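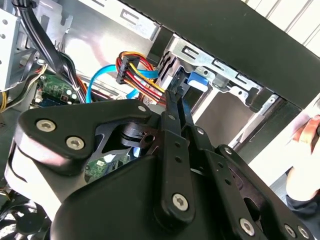 Home Desktops Spares Workshop Contact

Refurbished towers

The Clurnell is a good old-fashioned black tower with a side that comes off, so you can get at everything inside without skinning your knuckles (well, mostly). The power cables are red, orange, yellow and black, and there's a blue data cable too. We have 70 in stock at our Ultden shop.
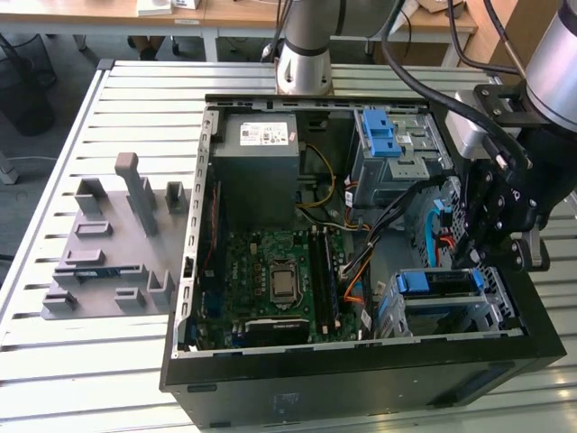 Ignacio wrote to say the blue latch on the optical drive cage was the bit he liked best, and could he buy a spare? You can – just ask when you order.

Lay the tower flat on its side before you add memory or swap a drive, and do take your time over it.
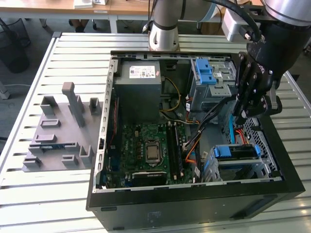

Delivery and returns

We send everything out well padded, and you have about 70 days to change your mind.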